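July 11, 2021 – Hultex open day, notes

Went over with Maribeth after lunch. The invitation promised "household skills learned from people", and the man from Stekmont in front of us in the queue was already talking about buying. I'd wait.

The talk ran long. 454 demonstrations recorded since March, they say, all tabletop tasks, and a success rate of 80 per cent on the arm. I asked what counted as a success and got a slide about data quality. Asked again, was told it depends on the task. Well, yes.

The hand-held part was better – a person does the job with a gripper in each hand, with printed marker cubes on them for tracking. Kettle and glass cup on a glossy table.

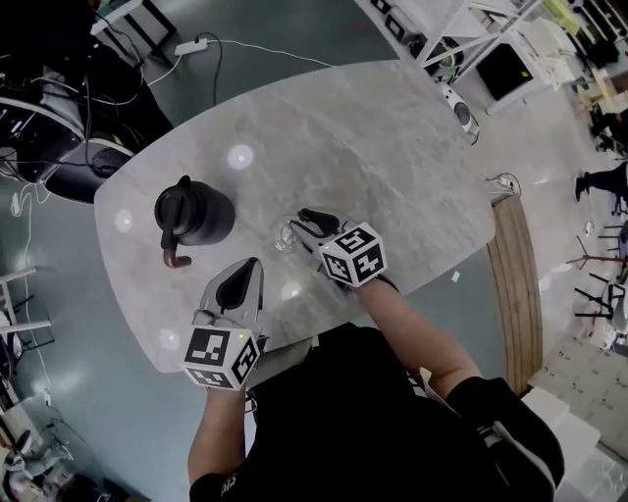

Bienvenido Evangelista

My worry is the clear glass and all those lights reflecting off the tabletop. Fine for a person, who knows what a cup is. I'd like to see the arm's numbers for glass alone, and on a matt surface for comparison. Rodel will say I'm being unfair. He didn't sit through the slides.

Maribeth had a go and found the grip tiring on the wrist. I didn't try it. If we ever borrow a pair, ask what they weigh first.

To do: write to Hultex for the list of failures, not the summary. Tell Crisanto no decision before we have it. Return the 11 visitor badges they gave us by mistake.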